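3.2. Materiales y disposición de las piezas

El conjunto de estímulos se eligió entre los juegos de encaje de uso corriente en educación infantil. Se descartaron las piezas con cara impresa o relieve, ya que en el estudio piloto de Irar los participantes se guiaban por la marca y no por el contorno. Las piezas restantes son de plástico de color uniforme, con acabado mate, y se reparten entre cuerpos geométricos (cubo, cilindro, prisma triangular, prisma hexagonal) y figuras de contorno compuesto (estrella, corazón).

La forma y el color no se cruzaron por completo. Un diseño factorial habría exigido piezas que el fabricante no suministra, y pintarlas alteraba la textura. Se optó por repetir algunas formas en dos colores -- la estrella y el cilindro, en rojo y en verde -- y mantener las demás en uno solo. Esta asimetría se trata como covariable en el análisis (apartado 4.1).

Como superficie de trabajo se empleó un tablero de madera clara, formado por listones encolados, sobre una mesa azul perforada. Ezzat había propuesto un fondo gris neutro; las pruebas de Clalbridge no mostraron diferencias en el tiempo de identificación, y se conservó la madera por su menor reflejo. La disposición de partida es una hilera algo curva junto al lado derecho del tablero, con el resto de la superficie libre para la clasificación (figura 2).
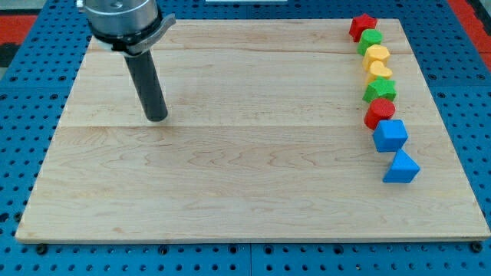 Figura 2. Hilera de ocho piezas sobre el tablero, con las dos azules en el extremo inferior.

El orden dentro de la hilera se fijó mediante una lista aleatoria de 100 secuencias, con la restricción de que no coincidieran dos formas iguales contiguas. La contigüidad de color sí se permitió. Cada participante completó 25 ensayos en 2 bloques, y entre ensayos se restituyó la hilera según la secuencia siguiente de la lista. Los errores de colocación se codificaron por separado según afectaran a la forma o al color, con el esquema de Erraji.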